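Topic: Anyone else running conformer searches before the DFT step?

kawaguchi_k
I finally finished the full set for my flexible macrocycle and I'm thrilled! 839 conformers out of the force field search, cut to 89 after a cheap semiempirical pass, and those went on to DFT. The lowest one wasn't even in the top 400 by force field energy! 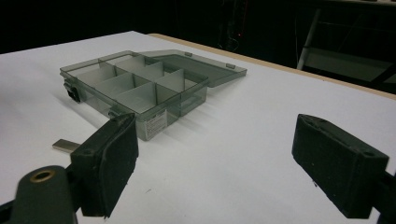

So now I want to try the same thing on the open-chain version, which is floppier still. Has anybody got a favorite energy cutoff for the first filter? I used 6 kcal/mol and it felt generous.

skustden
Love this. But 6 is tight for a macrocycle, not generous. Force fields get hydrogen bonds wrong by more than that. I'd go to 10 and pay for the extra jobs.

Elikem E.
Disagree with skustden - a wide window just fills your queue with near duplicates. Fix the RMSD threshold first, then worry about energy. Which solvent model did you use, Katsuhiko?

kawaguchi_k
Gas phase for the cheap pass, implicit chloroform for the DFT. Oh no, is that the problem?

Elikem E.
Could be! Gas phase loves folded structures with every OH tucked inside. Put the solvent in early and your ranking may look very different.

skustden
OK, on that one we agree. I still say 10 though.

kawaguchi_k
Rerunning tonight with chloroform all the way through and a window of 8 (sorry, both of you). Will post the new ranking!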